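4 Setting up the bathroom tidy task

This section assumes that Vudum is installed, that the licence file is where section 2 told you to put it, and that you have stopped being surprised by the length of the start-up log. If any of those is untrue, go back. The bathroom will wait.

The purpose of the task is to compare two ways of training a policy: from recorded demonstrations alone (the "plain" run), and from the same demonstrations with the Helmy relabelling step added. Everything else is meant to stay the same. Most of this section is about making sure that it does.

4.1 Before you start

You will need:

The Sukel scene pack, unpacked into the scenes folder.
The demonstration set, which holds 1000 episodes. Check the number after unpacking. A half-finished download will load quite happily and train quite badly.
A machine with enough memory to hold the whole set. Vudum will run on less, in the sense that a car will run on three wheels.

Note: The demonstration set is split into 825 episodes for training and the rest for validation. The split is stored with the set. Please don't make your own, however much better it would be.

4.2 Loading the scene

1. Open Vudum and choose Scenes, then Bathroom, then Tidy.

2. Set the random seed to 29. Any seed will load a room, but the reference results were made with this one and you will want something to compare against.

3. Leave the lighting on Default. The Bright setting is kept for old projects and makes every white object look as though it is about to ascend.

4. Press Load and wait for the status line to turn green. The first load compiles the textures and takes a good deal longer than later ones. Pressing Load again during this time starts a second compile, which then argues with the first.

5. Switch the viewer to Scene Camera and compare your room with Figure 4.1. Look for the wastebasket standing near the wall and the purple spray bottle on top of the toilet tank.

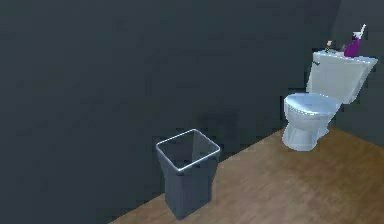 Figure 4.1: Bathroom tidy scene, fixtures and small items, Scene Camera view.

If the small items on the tank look soft at the edges, leave them alone. Raising the render size will sharpen them, and will also give the policy pictures unlike any it was trained on.

Caution: Do not move anything in the viewer by hand before a run. Vudum saves object positions when the window closes, without asking. A spray bottle nudged out of curiosity will still be nudged next week, and the success rate will have an interesting new shape.

4.3 Checking the physics

6. Open the Physics panel and press Settle. The objects are let go under gravity for a moment, then their positions are read back.

7. Read the drift column. Every row should say OK. A row marked SLIDE usually means that the friction file from an older scene pack is still in the folder. Delete the old file and load the scene again.

8. If a row says FALL, the object has gone through whatever was supposed to hold it up. Close Vudum without saving and unpack the scene pack afresh. There is no cleverer cure, and several people have looked for one.

4.4 Training the two policies

9. In the Runs panel, create a run called plain and point it at the training split. Leave Relabelling off.

10. Copy that run, name the copy helmy, and switch Relabelling on. Use the Copy button. Typing the settings in a second time is how two runs come to differ in ways that take a month to find.

11. Start both runs. They may share a machine, but they must not share an output folder. Vudum lets the second run write over the first and reports success for both.

Note: The loss for the relabelled run starts higher and comes down late. This is expected. Stopping it early and declaring the method a failure is also, in our experience, expected, but we would ask you to let it finish.

4.5 Scoring

12. When both runs have ended, open Evaluate and pick the Prernmont protocol. It plays each policy from the same list of starting positions and scores an episode only when the target object is at rest in its goal area.

13. Repeat the evaluation 2 times for each policy and keep both score files. If the two scores for one policy disagree badly, go back to step 6 before writing to anybody.

14. Press Compare. The table gives the success rate for each policy and the gap between them, with an interval. If the interval takes in zero, you have not yet shown a difference, whatever the coloured bar beside it seems to be hinting.

Caution: Scores from this task describe this task. A policy that does well in the simulated bathroom has not been tested in a real one, and section 9 covers what has to be done first – most of it with the emergency stop within reach.

Keep the log folder with the score files. Support requests without logs are answered with a request for logs.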